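# How to fold a fitted sheet without starting a fight

There are two kinds of people: those who fold fitted sheets, and those who own a closet door that won't shut. I spent 35 years in the second camp. What follows is the method Mawar Manurung taught me at the Kurby Street laundromat, where she has worked long enough to have seen grown men cry over a queen-size.

You need a sheet, a flat surface bigger than a pizza box, and two working arms. Start while the sheet is still warm from the dryer. A cold one has already made up its mind about its wrinkles.

## Corners first

1. Hold the sheet lengthwise with the inside facing you. Put one hand into each of the two top corners, like a very dull puppet show.
2. Bring your right hand to your left and flip the right corner over the left, so one sits inside the other. The outer one will now be right side out.
3. Keep your left hand where it is. Run your right hand down the hanging edge until you find the next corner. It is farther down than you think.
4. Tuck that corner over the first two. Then do the last one.

All four corners should now be nested on one hand. If you have five, you have picked up a pillowcase.

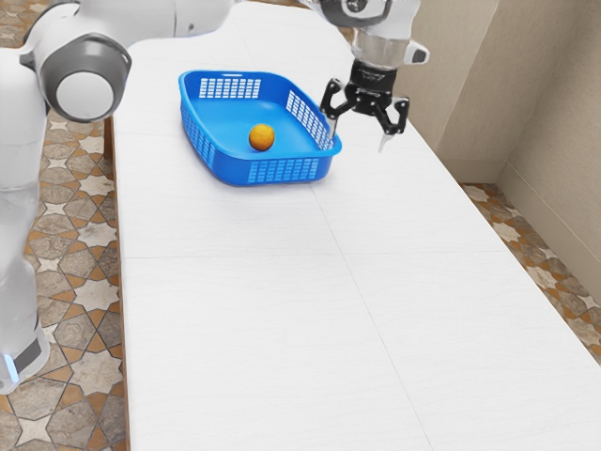

Lay the whole thing down with the elastic side up and give it a shake from the nested corner. You're looking for something close to a rectangle. Mine looked like the state of Idaho for the first month, and Mawar told me to keep going, in the voice people use with dogs at the vet.

## Making it square

Fold the elastic edges in toward the middle until they are hidden. Be generous. A strip of elastic left poking out will unravel the rest of your work by the time you reach the closet.

Smooth it with your forearm, then fold it in thirds the long way. Turn it and fold in thirds again. Deep-pocket sheets want one more fold, plus a short break.

## If it goes wrong

- **It's a ball.** You lost a corner at step 3. Go back.
- **It's a neat ball.** Put it at the bottom of the stack and carry on with your life.
- **One side is fatter than the other.** Turn the fat side to the back of the shelf. Hotels do this, or at least the Mulcahy Inn did when I stayed there in January.

Store each folded set inside one of its own pillowcases. It keeps the pieces together, and the pillowcase covers any part of the fold you would prefer not to discuss. King sizes use the same steps, but get a second person for the shaking, and agree beforehand on who is in charge.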